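Geltard Hardware Names

Read me first, or at least before you file an issue.

What you have downloaded is a word list. It holds 486 names that people in and near Renusdale use for small hardware: screws, brackets, washers, hinges, and the bit that always falls behind the bench. Each name is paired with the term you'd find in a supplier's catalog. The list began as a way to stop arguments at one shop counter. It has since started several.

What's in the folder

names.csv – the list itself, one name per row
sources.csv – where each name was heard or read
rejected.txt – names we turned down, kept so that people stop sending them again
notes.txt – longer remarks that wouldn't fit in a cell

Columns in names.csv

local_name: the word as spoken. Spelling is our best guess.
catalog_name: the dull version.
area: Renusdale, Drirnport or both. If you live between the two, you have our sympathy and the value "both".
confidence: high, medium or low. Low means one person said it, once, with great conviction.
rude: yes or no. Please filter on this before using the list in a classroom. 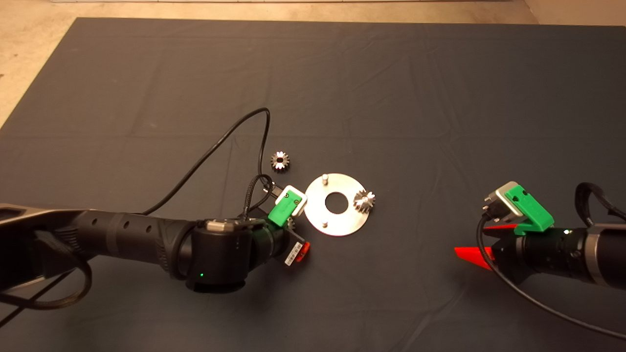 The rude column was added in January, after a teacher wrote to us. It was a polite letter, considering. There are 22 rows marked yes, and we have been told by different readers that this is far too many and far too few.

How the names were gathered

Most came from conversations at counters, in sheds and in line for the Drirnport ferry. Others came from old order books kept by the Guzmán ironmongery, where the handwriting is lovely and almost impossible to read. A 4 and a 9 look the same in those books. So do "hinge" and "hungry". Where we couldn't settle on a reading, the row went into notes.txt with both versions.

We asked everyone the same thing: what do you call this when you shout for it across the room? Asking what it is "properly called" got us the catalog name and a suspicious look.
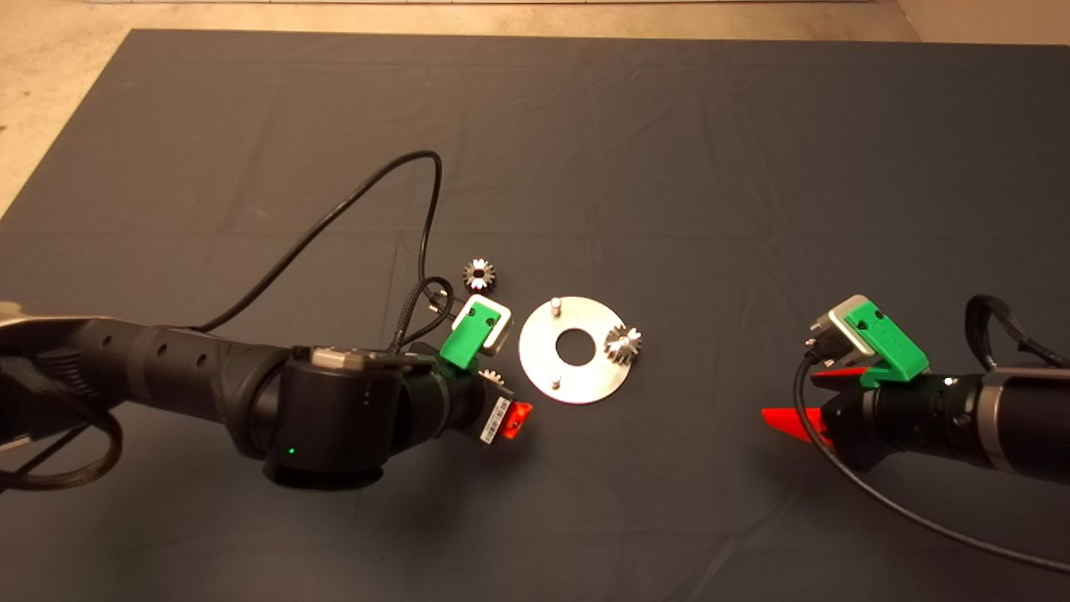 Metal parts on dark gray cloth.

Known problems

"Dog" is listed for 2 different things. Both are correct. Please stop writing in.

Names from Drirnport are thin on the ground. Only 108 rows are marked as heard there, and a good many of those came from one talkative afternoon. Treat the area column as a record of where we had coffee.

Plurals are a mess. Several words have no singular that anyone would admit to, so "nibbins" stands as it is. We tried "nibbin" on a few people and were corrected sharply.

The sort order ignores capital letters but does not ignore apostrophes, which puts 'andle right at the top. This annoys us too. Fixing it broke the links to sources.csv, and we put it back.

Sending in a name

Add a row, fill in every column, and say where you heard it. "Everybody knows that" has been tried as a source and can be found in rejected.txt many times over. Your grandfather is fine as a source. Please don't give his name; "relative, older" will do.

Don't send pronunciation files. We have no way to store them and the last batch was mostly wind.
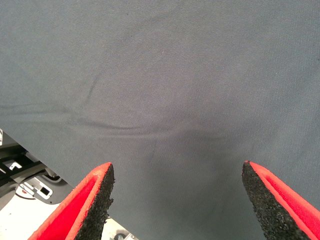
Slate-gray cloth, creased, with a fine diagonal weave.

License

Use it for anything. Credit is welcome: "Geltard Hardware Names" is enough. If you print it on tea towels, as one person has asked to, we would like a tea towel.

Changes

Last edited 2nd September. Merged the duplicate washers, moved "snib" from medium to high, and took out a row that was a shopping list.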